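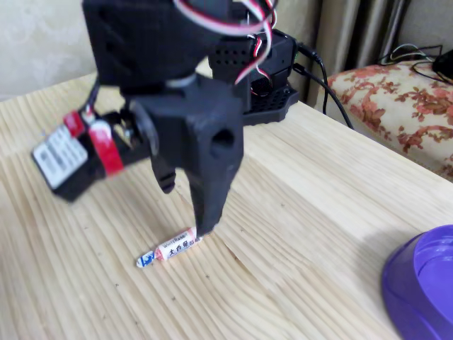

Do you need to book ahead for the Gillari open day?

A place has to be reserved for the sorting table, but the shop and the storeroom are open to anyone who walks in.

I went on September 29, 2025, with Asmaa Tazi, who had been to the December one and wanted to see the storeroom again. Gillari sells wrapped candy by weight and makes up mixed gift boxes for offices and weddings. The entrance is on the side of the building, past the loading door. The bell didn't work when we got there, so we knocked.

Pei-shan Tsai took us through the storeroom first. The candy is kept in lidded tubs on metal racks, and each tub has a card with the name, the delivery date and the shelf it belongs on. There are 290 tubs. Hard candy is on the lower racks and milk candy and nougat are higher up, on the side away from the window. Anything in a paper twist is checked by hand when it arrives – a twist that has come open goes into a staff jar by the door. We were invited to try the jar and did.

The boxes come flat from a supplier called Emik and are folded the day before they are needed. A standard box takes 49 pieces. Pei-shan showed us the order sheet for a wedding, which had four kinds of candy on it and a long note about keeping out anything with peanuts.

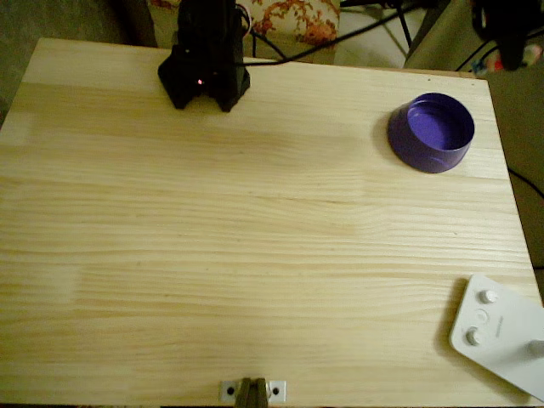 Pine work surface with the round purple container.

The sorting room is at the back. It is smaller than I expected and more like somebody's living room than a packing floor. The surfaces are pale pine with a lot of grain in them, and Szu-yu Lu told us they get wiped down between groups and oiled twice a year. She likes wood for this work because a hard candy dropped on it makes less noise than it does on steel.

Sorting is simple to learn. You take one piece at a time, look at both twists, read the name on the wrapper and put it in the right bowl. I was slow. Asmaa was quicker but put two lemon drops in with the ginger, and Szu-yu found them both without saying much. Shallow bowls work better than deep ones, according to her. You can see what is at the bottom.
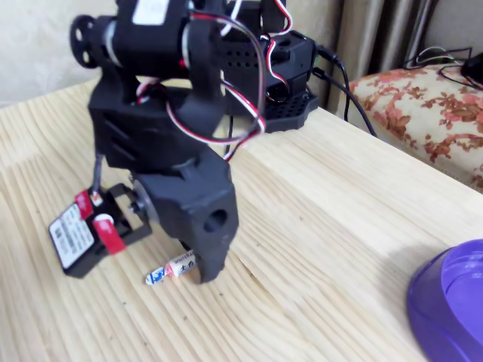 Photo: Hoi-yan Chow / Gillari

White Rabbit was the one everybody in our group already knew. Kam-wah Chiang, who started the shop, said he used to keep the wrappers flat in a schoolbook, and a woman from our group had done the same. The lettering is easy to spot as long as the piece is lying the right way up. With some of the others you have to turn the piece over to find the name.

The seat by the table has a floral cover in cream and rust red, and there are beige curtains. I would have liked more light for reading the small print on the wrappers.

After sorting there was tea in the shop and a chance to buy. The mixed bag called Rodo is mostly milk candy. Kao has more fruit in it and is a little sharper. I bought one of each, and the Kao was gone before we reached the bus stop.

The tour lasted more than an hour and was free. Parking is on the street. There are two steps down into the storeroom and no ramp, so call first if that is a problem. The next open day is in December, and places for the sorting table can be reserved at the counter.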